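Section 4: Loading Your First Roll and Getting the Tension Right

If you've made it through Section 3, your Raka label winder is sitting level, it's plugged in, and the little green light is on. Great! Go get a coffee, because this next part is the one I always rush, and I've paid for it in wasted labels more times than I want to admit (my first roll of 1,000 ended up in the recycling bin, every single one).

I wrote this for the shop floor version with the hand crank backup. If yours is the older Pongate model, the steps are the same but the tension knob is on the left, so swap the sides in your head as you go.

What you'll want nearby

The core adapter that came in the small bag, a soft dry cloth, a roll of masking tape, and a test roll. Please don't start with your good stock. I keep a cheap plain roll of 400 just for this, and it has been wound and unwound so often that it's gone a bit furry at the edges. Still works fine.

4.1 Check the core

Every roll has a hole in the middle, and that hole is where most loading trouble starts. If the core got squashed in shipping, even a little, it'll wobble once it's spinning. Slide the adapter in by hand before you go anywhere near the machine. You want it snug, with a bit of push. If it rattles, wrap one turn of masking tape around the adapter and try again.
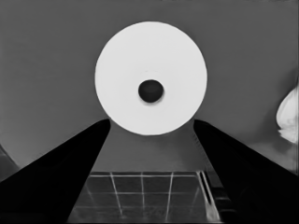 One turn is usually plenty. Pascual Paredes, who taught me most of what's in this section, used to go up to three, and I've done that in a pinch, but after three you should just throw that core out and rewind onto a fresh one. It's a ten-minute job and it saves you an afternoon of muttering.

Note: Cores from different suppliers aren't always the same size, even when the box says they are. I write the supplier name inside each core with a marker so I know what I'm dealing with later.

4.2 Load the roll

1. Turn the power switch off. The green light should go out. If it stays on, wait a few seconds and look again.

2. Loosen the collar on the spindle a couple of turns and pull it all the way off. Put it somewhere it can't roll away. (Mine lives in a coffee mug.)

3. Wipe the spindle with the dry cloth. No sprays, no oil. I tried a drop of sewing machine oil once and it crept into the paper and left yellow crescents on the first few layers.

4. Slide the roll on with the loose end coming over the top, toward you. If it comes up from underneath, the labels will feed face down and you'll be very confused in Section 5.

5. Push the roll back until it touches the rear plate, then ease it forward by the thickness of a coin. It needs that tiny gap to spin freely.
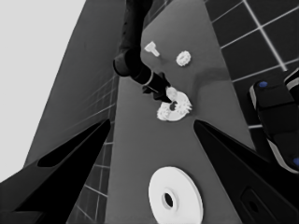
6. Put the collar back on and tighten it with your fingers only. No pliers!

7. Give the roll a gentle spin by hand. Listen more than you look. A soft, even whisper is what you're after. A tick-tick-tick means the core is rubbing, so go back to step 5.

Caution: Keep sleeves, hair, lanyards and headphone cords away from the spindle once the power is back on. It doesn't look fast, but it pulls harder than you'd think.

4.3 Set the tension

Okay, the fun bit. Turn the power back on and find the tension knob on the right side. It goes from 1 to 9, and I honestly think 8 and 9 are only there for decoration. Start at 3.

1. Thread the loose end under the first bar, over the second, and tape it to the empty take-up core. Use a short piece of tape and keep it straight. A crooked start gives you a cone instead of a roll.

2. Press and hold the slow button and let it wind for a slow count of 20.

3. Let go and press your thumb on the side of the new roll. It should feel firm, like a new bar of soap. If the layers slide under your thumb, go up one number. If the backing paper is curling or you hear it creak, go down one.

4. Repeat until you're happy, then write the number on a sticky note and put it on the machine. You'll think you'll remember it. I never do.

Glossy stock likes it a bit looser, and that thick cotton-feel paper likes it tighter. For the Illo matte labels I end up at 4 nearly every time. Sanne Van der Linden runs the same labels at 5 in her shop and swears by it, so maybe it's down to the humidity, or maybe she just likes a tighter roll. Try both and see which one you get along with.

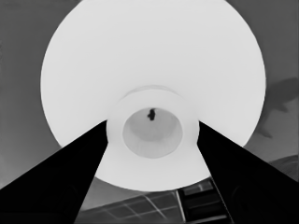
Fig. 4-3. White disc with center ring, underside.

4.4 Before you run a full job

Run the whole test roll once at slow speed and once at normal speed. Stay with it both times. If the edge of the new roll is flat when you lay your palm across it, you're set. If it's dished in or pushed out on one side, the take-up core isn't seated, and you'll need to slide it back against its plate and start over from 4.3.

Rolls over 2,000 labels are heavy enough to make the spindle sag a touch. For those, flip down the support foot at the front (see Section 2) before you load anything.

When you're done for the day, back the tension off to 1 and take the roll off the spindle. Store it flat on its side in a bag, out of the sun. Next up is Section 5, setting the label counter.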